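Robot Manipulation Lab, Course Handout 4
Placing paper cups on a wire rack with two arms
Instructor: Angeliki Dimitriou
Lab assistants: Kanini Kinyua, Theano Psarras
Posted Sep 11, 2023

Before you come to lab

Read the section on grasp frames in the Brodell notes and bring your completed calibration sheet from Handout 3. Groups without a calibration sheet will do calibration first and start this exercise when it is signed. The station is booked in blocks, and the block does not get longer if you start late.

Each group works with one person on the stop button at all times. Swap that job between trials if you like, but say out loud that you are swapping.

What the task is

Paper cups stand on the table on both sides of a small rack. The rack has a round brown base and black wire uprights. The job is to pick up a cup and leave it on the rack. A trial ends when the gripper has let go and the arm is back at its rest pose.

A cup on the left of the rack is handled by the left arm and a cup on the right by the right arm. You may choose to have the second arm steady the rack. If you do, write it in the plan, and keep the two arms from crossing over the base.

Notes on grasping a paper cup

A paper cup is wider at the rim than at the bottom. If the fingers close level on the sidewall, the pads touch along a line near the top and the cup tends to tip or slide down. Two approaches were discussed in lecture:

Side grasp. Both fingers outside the cup, below the rim, with the wrist pitched to follow the taper. The cup stays upright but the wrist has to come down low.

Rim grasp. One finger inside, one outside, pinching the wall. It needs less room around the cup. It also bends the rim if the force is set too high, and a bent rim changes how the cup sits on the wire.

Set the gripper force limit before the first trial and leave it alone for the whole set. Cups that have been crushed go in the bag under the bench. Do not put them back on the table, even for practice.

Views from the station

The head camera shows the table, the rack and both arms. The wrist camera shows the fingers and whatever is between them. Compare the two kinds of view before you write your plan.
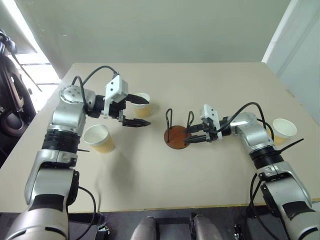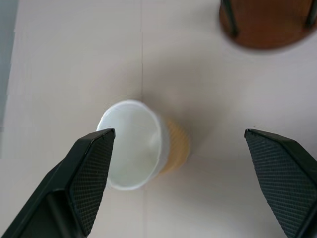
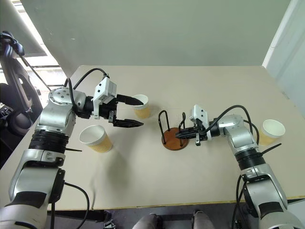 Procedure

1. Home both arms. Check that the cables over the wrists have slack through the full range of the joint you plan to use most.

2. Place the rack near the middle of the table and the cups where your plan says. Record the positions on the sheet.

3. Open both grippers fully.

4. Move the arm to the pre-grasp pose. Stop and look at the wrist view. The rim should be between the fingertips for a side grasp. For a rim grasp, one fingertip should be over the opening.

5. Close the gripper, lift, and wait for the arm to settle.

6. Carry the cup to the rack above the height of the wire. Most collisions last year came from a carry that was too low.

7. Lower the cup onto the wire, open the gripper and back straight out. Do not rotate the wrist until the fingers are clear.

8. Return to rest and save the log before resetting the table.

Run 9 trials with the side grasp and 9 with the rim grasp. A failed trial counts and is logged like any other. Logs stop at 2,000 samples, so a very slow trial will lose its end. If that happens, mark the trial and repeat it.

What the head view does not tell you

A cup can be partly hidden behind a gripper in the head view. Position estimates for that cup will jump as the arm moves. Take the estimate while the arm is at home, then use the wrist view for the last part of the approach. Groups using the Tzanetos tracker should turn off automatic updates once the arm starts moving.

Write-up

Hand in 2 pages per group. Include the trial table, one plot of gripper width against time for each grasp type, and a short account of the failures. Say where each failure happened: approach, grasp, carry or release. "The robot missed" is not enough.

Evdokia Makris will grade this one. Questions about the log format go to Theano. Corrected write-ups will be accepted until the end of November.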